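Chair mats, felt pads or nothing? Wood floor in a shared workroom

Nazma Seneviratne

Hi all! I share a ground floor workroom in Bunamcombe with a couple of other people, and the wood floor is starting to bother me every time I sweep. There are dull tracks wherever the desk chairs get rolled, plus a few little dents I can feel with my fingernail. The landlord came by Wednesday and was nice about it, but he did say the word "deposit" twice.

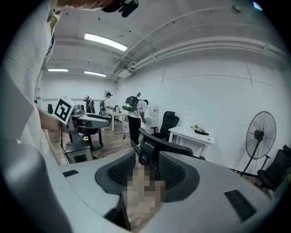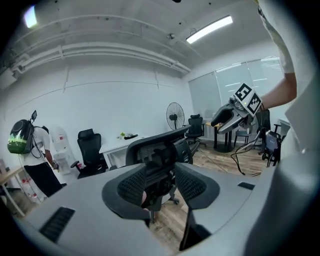 So I'm trying to decide between clear mats (I had one at my old place and it curled up at the edges and I tripped on it constantly), swapping the casters for the soft rubber kind, or just leaving it until we move out and paying somebody to screen and recoat the whole thing. The room is about 700 square feet. I got one quote for a recoat from a local outfit called Pathirana and it made me sit down. I don't know what the finish is, the landlord doesn't either. Has anybody gone through this with a rental? I'd like to spend as little as possible but I also don't want to be dumb about it.

So-ying Hung

Casters, casters, casters! I did this in my own office two years ago and I'd never go back. The hard plastic ones pick up grit and then you're basically sanding your floor all day long. Pull one out before you order anything (flip the chair over and give it a good yank, they usually pop right out) and measure the stem, since I got the wrong size the first time and had to send them back. Mine are Kumik, nothing fancy, and they took maybe ten minutes per chair, most of that me sitting on the floor picking hair out of the old ones. Yuck.

For the dull tracks, try a plain damp microfiber cloth first, wrung out really well. Some of mine was just grime! Whatever didn't come off was real wear, and I've left it alone. Please don't use one of those shine-in-a-bottle products. A friend talked me into it and it went cloudy by June, and then the floor guy told me a new coat might not stick over it.

Dents are dents. I put a plant on mine.

Janaka Patwary

get a rug

Lutfa Amarasinghe

I'd go with the casters too, but read your lease before you pay for any refinishing. Mine had a line about normal wear, and when I moved out they only kept money for one deep scratch by the door. Take pictures of the worst spots now and email them to the landlord so there's a record. Also put a good doormat down, most of the grit in our place was coming in on shoes. I bought a cheap one from Helinis and vacuum it when I remember to.

If you do end up wanting the recoat, get a second quote. The two I got were $357 apart for the same job, and the cheaper guy was the one who called me back.

Contact us | Community rules | Copyright Bunamcombe Home Help | Back to top

We use cookies to keep you signed in and remember your settings. Accept | Manage cookies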